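WERBERG, Oct 5, 2020

# Supporters' Group Questions Werberg Football's Plan for Sideline Tracking
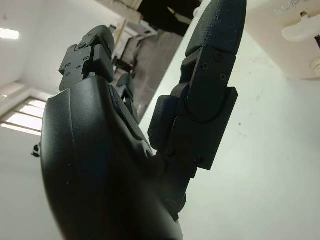 *A black robotic hand with a jointed finger, seen from below.*

The Werberg Supporters' Union said today that it will not back the football club's deal with Sirneo, a sports technology firm, until the club shows what it is getting for the money.

Under the deal, Sirneo's Skedell tracking system would follow every Werberg player in practice and on game day for 3 seasons. The club says the data will cut soft-tissue injuries and help coaches decide who should play. The union has read the material handed out so far and doesn't find much in it to support either claim.

"We were shown a slide with a line going down and told it meant fewer pulled hamstrings," the union said in a statement. "We asked how many players were in the study. The answer was 18. We asked how long it ran. The answer was one April."

Werberg lost 2 starting linemen before the end of camp this year. Both had been wearing the trial version of Skedell at the time. The union does not claim the system had anything to do with those injuries. It does ask why the club's announcement left them out while calling the trial a success.

Members are also concerned about the price. The club has declined to release the full cost and says only that it is "in line with the market." It has confirmed that some 500 seats in the east stand at Moon Field will go up in price next season. Asked whether the increase would help pay for the tracking deal, the front office said the two matters were separate. It did not say what the extra ticket money is for.

The offensive line has allowed pressure on passing downs all season, and the running game has stalled whenever Werberg gets inside the 20. The union would like to hear how a tracking system fixes that before it hears about a second phase.

The union is asking the club to publish the trial results in full, including injuries, and to state the yearly cost of the contract. It also wants the deal to include a way out after the first season.

A members' meeting will be held in the lower hall at Moon Field before the next home game. Sirneo and the club have both been invited. Neither had replied when this release was sent.

**About the Werberg Supporters' Union**

The union represents season ticket holders and other fans of Werberg football. It takes no money from the club or its sponsors.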